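Plitumach grippers get a home tryout

Jun 6, 2025 – Rhea Bañez has spent most of her spring building a pair of hand-held grippers, and last night she let me come over and watch her work with them. She calls the project Plitumach, after a street she used to live on, and the whole thing has cost her 194 dollars so far (she keeps the receipts in a shoebox, and yes, I looked).

The goal is sorting small, fiddly stuff. Parts came out of the shared shop on Korkora Street, where Afshin Nouri helped her with the pivots, and the pads on the fingers went through a bunch of versions before she liked one. She wants 500 recorded pickups before she moves on to the motor version – I told her that sounded like a lot of bracelets!
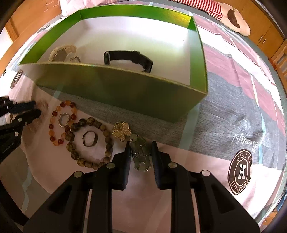 So why start with jewelry? Small pieces come in all kinds of awkward shapes, and Rhea figures that if the fingers can learn to deal with beads and thin metal, screws and washers will be easy.

I got to try one myself and I was pretty clumsy with it, but I did get the hang of squeezing gently after a while. Rhea is bringing both grippers to the shop's open evening in November, and Afshin has promised to have the motor mount finished by then. Bring your own odds and ends if you want to see them picked up.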